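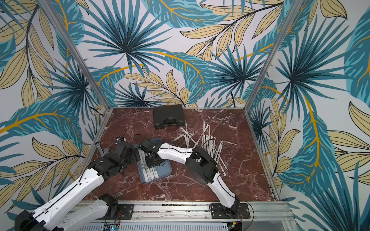 Our first-round reviewer at Zakach asked why a packing study needed a tray at all, if the sticks end up in a bag anyway. We had no good answer in the first draft, so the question became part of the project.

Background

The Trellcombe sample kit holds long white stick packets, which reach the packing table in a pile. Students on the August shift had been bagging them straight from the pile, and the packets came out bent at the ends. We wanted to see if lining them up in a shallow tray first would help.

Method

Packets were laid side by side in a light blue tray, long edges together. We packed 367 by this method and 356 straight from the pile.

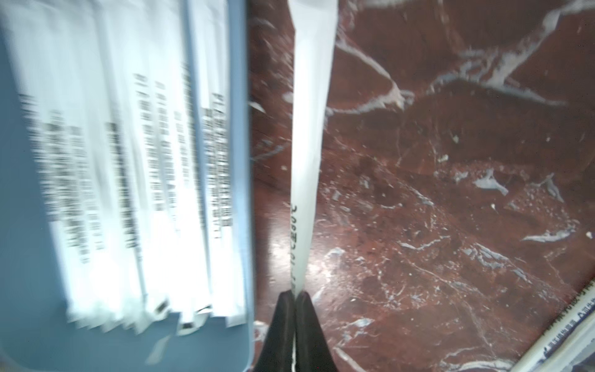 A row was started against one side and built across. When the bottom of the tray was covered we began a second layer – pressing down was not allowed. Packets with a visible crease went into a separate box.

Results

Bent ends dropped from 70 packets to 67, a smaller change than we hoped for. The bags were easier to fill, though, and the printing could be kept facing one way.

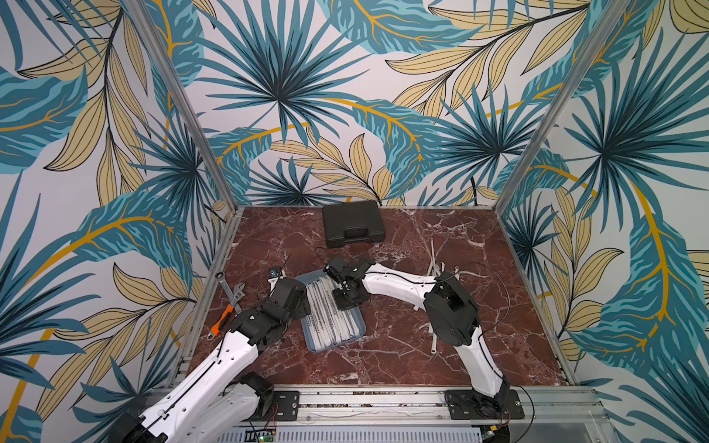
Further work

We would like to repeat this with the Jolleo tray, which has a divider – the Ní Mhurchú lab has one we can borrow.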